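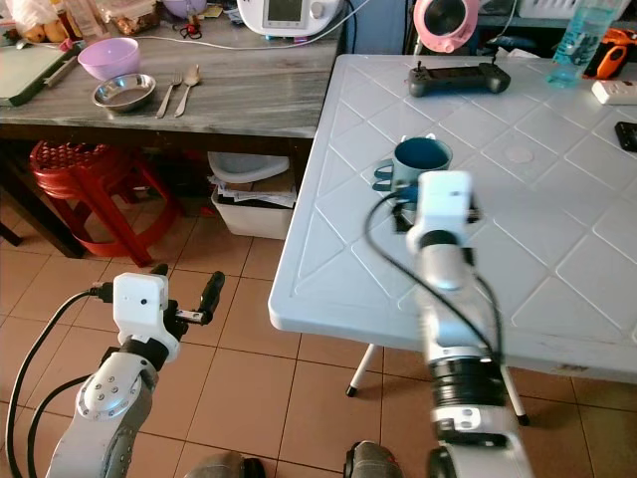

Two-arm manipulator at the kitchen test station, Arosstead.

Search this site Enter keyword Go

About us

Jondthorpe is an independent fault investigation laboratory for two-arm robots used in homes, canteens and care settings. We were set up by Divina Lumanlan and Alaric Villanueva, and employ 11 people at our site in Arosstead, with a smaller electrical workshop in Sorngate. We do not build or sell robots. Manufacturers and operators send us machines that have dropped, crushed, struck or failed to release something, and we report on the cause.

How the laboratory began

The company came out of a single fault. Divina and Alaric were then employed at Urbańczyk, a maker of arm joints, where a two-arm unit closed its right gripper on a ceramic mug and did not open on command. The operator pressed the stop. Power to the arm was cut, the gripper held its last position as designed, and the operator's thumb remained trapped between the finger and the handle until the housing was unscrewed. The injury was minor.

The first report blamed the gripper motor. A second examination found the motor within limits. The fault lay in the signal cable, which ran outside the arm and was pulled tight each time the wrist turned past a certain angle. Two conductors had broken inside an undamaged sleeve. Contact was lost only while the cable was under tension, so the gripper passed every bench test carried out with the arm at rest.

Alaric repeated the wrist movement under load and recorded the loss of signal after 400 cycles. The cable route was changed that May. The question of how a trapped hand should be freed after a stop took longer to settle, and is still the subject of much of our work.

What we examine

Most of our cases concern external cables and connectors, gripper release after loss of power, and contact between the two arms in shared reach. We also examine handheld controllers and stop circuits.

Tests are run among ordinary household items. A mug near the front of a table, with a worktop and bowls behind it, gives the arm's planning software a different problem from a steel block on a clear bench. Faults reported from kitchens have often failed to appear in our bench trials and have then appeared at the kitchen station on the same day.

Each report states the fault, the conditions under which it was reproduced, and any conditions under which it could not be. Where we cannot find a cause, the report says so. Of the last 26 cases closed, 2 were closed without a cause.

People

Divina Lumanlan, director
Alaric Villanueva, mechanical testing
Ximena Zepeda, control software and logs
Keisha Yazzie, cables and connectors (Sorngate)
Muireann Conneely, site safety and reporting

Sending us a machine

Please do not repair, reset or update the robot before it is collected. Leave all cables as they were at the time of the fault and keep the original logs. Enquiries about injuries should be addressed to Muireann Conneely.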